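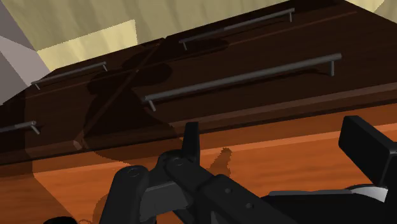
Ticket: Drawer-opening cell, Otura line - arm stalls or slips off the handle
Status: open, waiting on the floor trial
Site: Jallby, finishing hall
Priority: normal (please don't bump it up again, it only sends everyone a text)

First entry, morning shift

Right, I've been asked to write this one up properly because the last three of us all logged it differently. The job is the drawer check on the dark brown dressers with the grey bar handles. The arm is meant to take hold of a handle, pull the drawer out, push it back and move on to the next one. Upper drawers are mostly fine. The lower drawer with the long handle is where it goes wrong: the fingers close, the pull starts, and then we get a slip fault and the whole thing parks itself.

I've cleared it by hand every time, so nothing's damaged. But it does mean I'm standing next to it all morning, and the point of the cell was that we wouldn't have to.

What I tried first:
Restarted the controller. No change.
Wiped the finger pads. Better for a few drawers, then back to slipping.
Swapped to the spare pads. Same.
Dropped the pull speed to 30 per cent. It gets through the lower drawer most times, but then we're slower than doing it by hand, so that's no use to anyone.

Second entry, 14:20

Had a go in the simulator this afternoon, which I should have done before lunch. Same dresser model, same handles, same sort of finish. Two things I noticed.

The arm throws a big dark shadow right across the front of the dresser, over part of the upper left drawer and down on to the lower one. I'd never really thought about it on the floor because the hall lights are all over the place. If the handle finder is working from the camera then it's looking for a grey bar on dark brown wood with a shadow lying over it, and I wouldn't fancy that myself.

Also the approach height for the lower drawer is still the one from the old Arnness handles. Those stood further off the face. I've no idea who was supposed to change it when the new ones came in - possibly me!

Moved the approach in closer, ran 100 pulls in the sim, no slips. Then I turned the lamp so the shadow fell off to one side and ran another 100. Also clean, so I can't tell you yet whether the shadow matters or whether it was the height all along.

Third entry, same day, end of shift

Reply from Borbély support, pasted in short: they want the force log, they want to know the pad type, and they say pads should be changed at 3000 cycles. Ours were at 2000, so that's not it. Force log attached to the email, not here, as the ticket system won't take the file.

One more thing while I've got the box open, and I know it isn't strictly a fault. Before the cell went in, two of us did drawers and we chatted our way through it, and your wrists ached by three o'clock. My wrists are lovely now, I'll give it that. But the other person has gone over to packing and I spend the day listening for a beep. When it faults I can't go to the loo without somebody covering, which never used to be a problem. Could we have the alert sent to the packing bench as well, so either of us can clear it? And could operators be allowed to change the approach height ourselves? I had to wait for an engineer's login to fix one number.

I'd also like to go on the teaching course when it next runs. I quite enjoyed the simulator bit, to be fair.

To do:
Load the new approach height on the real cell (engineer login needed).
Run the lower drawer at full speed with the lamp where it is now. If it still slips, move the lamp and run it again.
Check whether any other recipes still have the Arnness height in them. I'd start with the bedside units.
Alert at the packing bench - needs a yes from the shift lead.

Leaving this open until the floor run's done. Speed is still set at 30 per cent for the night shift, so don't panic if it looks half asleep.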